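남은 천으로 조각보 만들기, 그리고 바둑판무늬에 대한 생각

최종 수정: 4월

인쇄하기 | 이메일로 보내기

겨울 내내 미뤄 두었던 천 상자를 드디어 정리했다. 이사 올 때 테이프도 뜯지 않고 베란다 창고에 넣어 둔 상자인데, 열어 보니 생각보다 상태가 괜찮았다. 습기를 먹은 것은 맨 밑에 깔린 광목 한 필뿐이고 나머지는 냄새도 나지 않았다. 광목은 삶아서 널었더니 얼룩이 거의 빠졌다. 가장자리에 누런 자국이 조금 남았지만 안감으로 쓰면 보이지 않을 것이다.

조각 이불을 처음 만든 것은 이십 대 후반이었다. 그때는 책 한 권을 사서 그대로 따라 했고, 책에 나온 치수를 인치에서 센티미터로 바꾸다가 시접을 잘못 계산해서 블록마다 크기가 달랐다. 억지로 맞춰 붙였더니 가운데가 불룩하게 올라왔다. 그 이불은 지금도 차 트렁크에 있다. 돗자리 밑에 깔기에는 오히려 두툼해서 좋다.

이번에는 복잡한 무늬를 하지 않기로 했다. 정사각형만 잘라서 진한 색과 연한 색을 번갈아 놓는 바둑판무늬로 한다. 한 변은 완성 치수 11센티미터, 시접은 사방 7밀리미터씩 준다. 더 작게 하면 예쁘기는 한데 모서리 맞추는 일이 너무 많아진다. 더 크게 하면 남은 조각 중에 못 쓰는 것이 생긴다. 상자에 있는 자투리 크기를 보고 정한 치수라 다른 사람에게도 맞을지는 모르겠다.

재단

다림질부터 했다. 귀찮아서 건너뛰고 싶은 과정이지만 구겨진 천을 자르면 펴졌을 때 사각형이 아니게 된다. 분무기로 물을 뿌리고 결 방향으로만 눌러 다렸다. 바이어스 방향으로 밀면 면도 꽤 늘어난다.

자르는 도구는 회전칼과 커팅 매트, 그리고 두꺼운 투명자다. 매트는 Orar 것을 오래 썼는데 가운데가 파여서 칼이 자꾸 그 골로 빠진다. 돌려 가며 썼어야 했는데 늘 같은 자리에서만 잘랐다. 새것을 주문할까 하다가 일단 뒤집어서 쓰고 있다. 뒷면에는 눈금이 없어서 자의 눈금만 보고 잘라야 하지만 못 할 정도는 아니다.

다 자르고 세어 보니 481장이었다. 내가 만들려는 이불에 필요한 것보다 많다. 가로 13장, 세로 17장이면 침대 하나를 덮으니 앞뒤로 다 써도 남는다. 자르다 보면 멈추기가 어렵다. 라디오를 켜 놓고 손만 움직이다 보니 상자 하나가 비었다.

색을 나누는 일

재단보다 오래 걸린 것이 색 나누기다. 진한 것과 연한 것으로만 나누면 될 줄 알았는데 중간 색이 문제였다. 회색이 도는 하늘색은 남색 옆에 두면 연해 보이고 흰색 옆에 두면 진해 보인다. 이런 천이 상자의 절반은 되는 것 같았다.

예전에 문화센터에서 같이 수업을 들은 Sumeya Yimer 씨에게 물어봤더니 휴대전화로 찍어서 흑백으로 바꿔 보라고 했다. 해 보니 정말 간단했다. 빨강과 초록은 눈으로 볼 때 서로 아주 다른데 흑백으로 바꾸면 똑같은 회색이 되는 것들이 있다. 그런 천끼리 이웃하게 놓으면 바둑판이 흐려진다. 헷갈리는 천은 전부 따로 빼서 봉지에 담았다. 나중에 방석이라도 만들 생각이다.

무늬 있는 천도 고민이었다. 잔꽃무늬는 멀리서 보면 한 색으로 뭉쳐 보여서 다루기 쉽다. 큰 꽃무늬는 어디를 자르느냐에 따라 한 장은 거의 흰색이고 다른 한 장은 거의 검은색이 된다. 같은 천에서 나왔는데 전혀 다른 천처럼 보인다. 나는 이런 것이 좋아서 몇 장은 일부러 섞었다.

배치는 거실 바닥에서 했다. 일요일 오전에 시작해서 점심을 먹고 다시 보니 마음에 안 들어서 절반을 걷어 냈다. 같은 꽃무늬가 한쪽에 몰려 있었다. 줄마다 종이에 번호를 써서 핀으로 꽂고 왼쪽부터 차례로 쌓아 두었다. 이렇게 해 두지 않으면 재봉틀 앞에 앉았을 때 순서를 잊어버린다.

잇기

가로줄부터 잇는다. 두 장씩 겉끼리 맞대고 박은 다음 그것을 다시 둘씩 잇는다. 실은 중간에 끊지 않고 계속 이어 박기로 했다. 재봉틀은 중고로 산 Bema인데 밑실이 가끔 엉킨다. 북집에 낀 먼지를 털고 바늘을 바꿨더니 한동안 괜찮았다. 땀 길이는 조금 짧게 잡았다.

시접은 홀수 줄은 왼쪽으로, 짝수 줄은 오른쪽으로 눕힌다. 그래야 줄과 줄을 붙일 때 시접이 서로 맞물려서 모서리가 맞는다. 첫 이불을 만들 때는 이걸 모르고 전부 갈라 다렸다. 다섯째 줄에서 한 번 방향을 틀리게 눕혀서 다시 다렸고, 그 줄만 천이 약간 번들거린다. 세탁하면 없어지기를 바란다.

모서리는 완벽하게 맞지 않는다. 1밀리미터쯤 어긋난 곳은 그냥 둔다. 눈에 띄게 어긋난 4곳만 뜯어서 다시 박았다. 뜯는 데 걸리는 시간이 박는 시간보다 훨씬 길다. 뜯개는 아끼지 말고 잘 드는 것을 쓰는 편이 낫다. 무딘 것으로 하다가 천에 구멍을 낸 적이 있다.

흑백으로만 만든다면

색을 나누느라 지치고 나니 다음에는 검은색과 흰색만으로 해 보고 싶어졌다. 중간 색이 없으니 고민할 것도 없다. 다만 흰 칸을 전부 민무늬로 두면 심심할 것 같아서, 흰 칸마다 다른 무늬를 넣는 쪽을 생각하고 있다. 글자처럼 보이는 것도 있고 계단처럼 보이는 것도 있으면 좋겠다. 칸마다 무늬가 달라도 검은 칸이 사이를 잡아 주니 전체는 정돈되어 보인다.

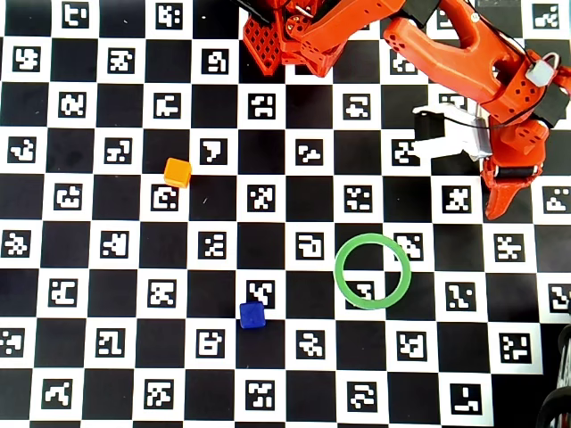 솜과 안감

솜은 아직 정하지 못했다. 집에 있는 것은 Raju 면솜인데 한 번 세탁하면 꽤 줄어든다. 줄어들면서 생기는 잔주름을 좋아하는 사람도 많고 나도 싫지는 않다. 그래도 이불 크기가 침대에 딱 맞게 계산되어 있어서 줄어들면 곤란하다. 솜을 먼저 물에 담갔다가 말려서 쓰는 방법도 있다는데 욕조가 없어서 망설이고 있다.

안감은 앞에서 말한 광목으로 한다. 폭이 모자라서 가운데를 한 번 이어야 한다. 이음선이 정중앙에 오면 접었을 때 늘 같은 곳이 닳으니 한쪽으로 치우치게 이을 생각이다.

누빔은 손으로 할지 재봉틀로 할지 정하지 않았다. 손으로 하면 여름이 지나야 끝날 것이고, 여름에 이불을 무릎에 올려놓고 바느질하는 것은 꽤 덥다. 재봉틀로 하면 며칠이면 되는데 우리 집 기계는 팔 안쪽이 좁아서 이불을 둘둘 말아 넣어야 한다. 동네 천 가게 Kistusar에서 넓은 기계를 시간제로 빌려준다고 해서 다음에 들르면 물어볼 것이다.

지금은 윗장만 완성해서 소파 등받이에 걸어 두었다. 뒷면에 실밥이 많이 붙어 있어서 지나갈 때마다 몇 개씩 떼고 있다. 테두리에 두를 바이어스는 남색으로 하려고 하는데 상자에 남은 남색이 5마밖에 없다. 폭을 좁게 자르면 될 것 같고, 모자라면 모서리 쪽만 다른 색을 쓸 것이다.

인쇄하기 | 이메일로 보내기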